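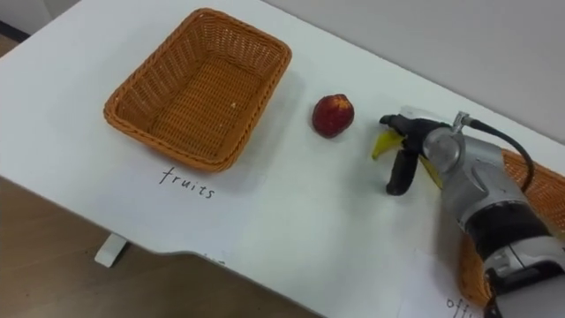
Basket on the white table.

**Continuity notebook, Thursday**

Subject: succession of the antagonist groups in the Varnitz serial, and the order in which the reference entries are to be rewritten.

The present entry for the Gaete Directorate treats it as one organization from the first chapter to the last. A reading of the collected edition does not support this. The Directorate is dissolved on page 1474, when its charter is burned and its fleet is divided among the provinces. The body that appears under the same name in the second cycle is founded by former officers of the Pametti Guard. It uses the old seal, but its ranks and oath are different. The two are to have separate entries, each with a link to the other at the head of the page.

Working titles are "Gaete Directorate (first)" and "Gaete Directorate (restored)". The word "restored" is used by the characters themselves in chapter 169 and is preferred to "new", which appears only in the animated version.

**Points settled**

- The Regent of Gutine belongs to the first Directorate only. The masked figure in the second cycle wears the same armor but is addressed by another title throughout. The merged biography is withdrawn.
- The attack on the harbor at Pametti is listed in the current entry as an act of the restored body. The date given in dialogue is the year 3976, before the dissolution. It has been moved.
- Members who served in both organizations are listed in both entries, with their rank at the time.

**Points open**

The animated version places the restored Directorate in episode 10, well ahead of its place in the printed story, and gives it a leader who has no printed counterpart. It has not been decided whether this leader should have a full entry or a section under "Other versions". The second course is recommended until the remaining episodes have been checked against the scripts.

The map in the back of the collected edition shows Gutine north of the river. The text of the siege chapters requires it to be south. The text is followed in the entry and the map is mentioned in a note.

The list of ships has not been started. Spellings should be taken from the first printing, as the later one changes several of them without notice.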